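Home About Meetings Notices Contact
3 min read

Jindport packing room – staff meeting on the two-arm table, January

Present: Gavin Munro (chair), Tímea Illés, Innes Sutherland, Agnese Lill. Rory Rutherford joined at 2:15 p.m.
Minutes: Agnese Lill

1. Minutes of the last meeting
Agreed with one correction. The Gourlay order was 485 pieces, not 458.

2. Work at the table
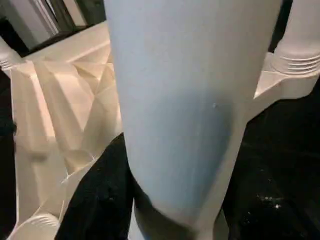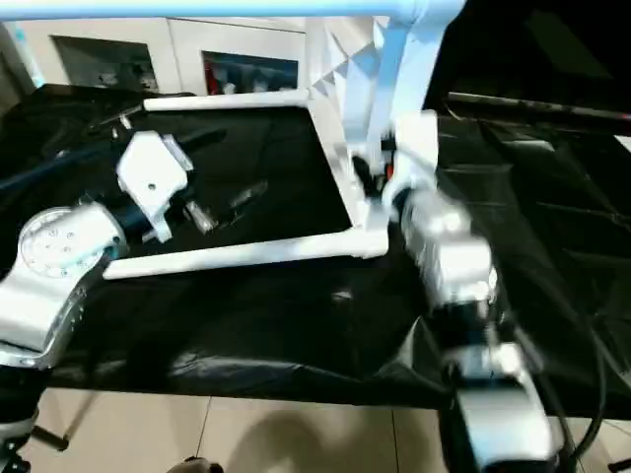
Item 2: a blue-gray cylinder at the gripper, first picture; the table with both arms, second picture.

Tímea reported on the month. The arms handled 1,000 pieces, and 188 of those had to be finished by hand. Most of the 188 were tapered pieces that went into the tray at an angle. Straight pieces gave little trouble.

Innes asked whether pieces finished by hand are counted for the person or for the table. Gavin said for the table at present. Innes said this makes the hand packers look slower than they are, and Rory agreed. Gavin will ask Nikix, who set up the reporting, to split the two figures.

Rory asked for the black sheet to be wiped at the start of each shift – lint shows up on it and gets onto the pieces. Agreed.

3. Changes to jobs
Gavin confirmed that no hours are being cut before summer. Of the 21 people on the packing list, four will move to checking and two to table duty. Pay grade stays the same for the first three months and is then reviewed.

Innes said table duty is harder than it sounds. You stand and watch for long stretches, then have to act quickly when a piece is misplaced. She would like turns of no more than two hours. Tímea said 90 minutes would suit the break times better. Left at 90 minutes, to be looked at again next meeting.

Rory said some of the older packers feel they were told late and found out from the notice board. Gavin accepted this and will speak to each shift in person.

4. Training
Plindero can offer a half day for everyone on table duty. Agnese asked that night shift not be made to come in on their own time. Gavin agreed that it will be paid.

5. Other business
The stop button needs a larger label. Innes to order.
The kettle in the break room is still out of use.

Actions
Gavin – Nikix figures; talk to all shifts
Tímea – 90-minute rota
Rory – wiping added to start-of-shift sheet
Innes – label
Agnese – training times with Plindero

Meeting closed 3:10 p.m.

Back to Meetings Previous Next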